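Robot arms take over first sorting step at Bristport returns center

BRISTPORT — Workers at the Treltach returns center no longer pick up every item by hand. Since December, robotic arms have done the first step of sorting on one of the three lines in the building, and the company says it will decide in spring if the other two lines will follow.

The center receives goods that customers send back to online shops. The parcels contain almost everything: toys, kitchen things, clothes, small decorations, packages that were never opened. Until last winter a worker took each item from the parcel, turned it in the hands, looked for damage and placed it in the correct bin. On a busy shift one person could repeat this movement many hundreds of times.

On the changed line, the items are first placed on a table covered with a white grid cloth. An arm with a fingered hand lifts them one after another and moves them to the next station, where a worker makes the decision about condition and price. The software that controls the arms is called Gesto and was prepared for the center by Dmytriv, an engineering firm with an office in the same town.

According to Treltach, the line handled 1,867 items in its best week. In the same week, 341 of them were passed to a worker because the arm could not take hold of them or the system was not sure what they were. Soft and thin things are the most difficult, the company said, and also objects with long narrow parts.

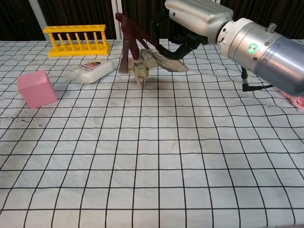
A robotic hand over the sorting table in Bristport, with a yellow rack, a wrapped package and a pink cube among the items. Photo: Treltach

For the people on the line, the work has changed more than the number of jobs. The center employs 100 people, the same as before the arms came, and the company has promised to keep this number until the end of the trial. Eight sorters were moved to new positions. They now sit beside the table, watch the arms on a screen and correct the system when it makes a wrong choice. They received two weeks of training and a small increase in pay.

Several workers told this newspaper that they have less pain in the wrists and shoulders at the end of the shift. Others were less satisfied. One sorter with many years at the center said the new task is quiet and lonely, and that she misses talking across the bench. Another said that it is tiring in a different way — you must look all the time, but your hands have nothing to do.

The union that represents the workers has asked for longer breaks from the screen and for a written rule about who is responsible when an item is damaged by an arm. The company agreed to the breaks, which began last month. The second question is still open. For now, damaged items are recorded separately and are not counted in any worker's results.

The pace of work is also under discussion. An arm is slower than an experienced sorter, but it does not stop for lunch, and some employees worry that the line will later be expected to run during the night. Treltach said that it has no plan for night shifts at this time.

Dmytriv will continue to adjust the arms during the trial. Its technicians come to the center each morning before the shift starts at 6 a.m., and workers can leave notes for them on a board beside the line.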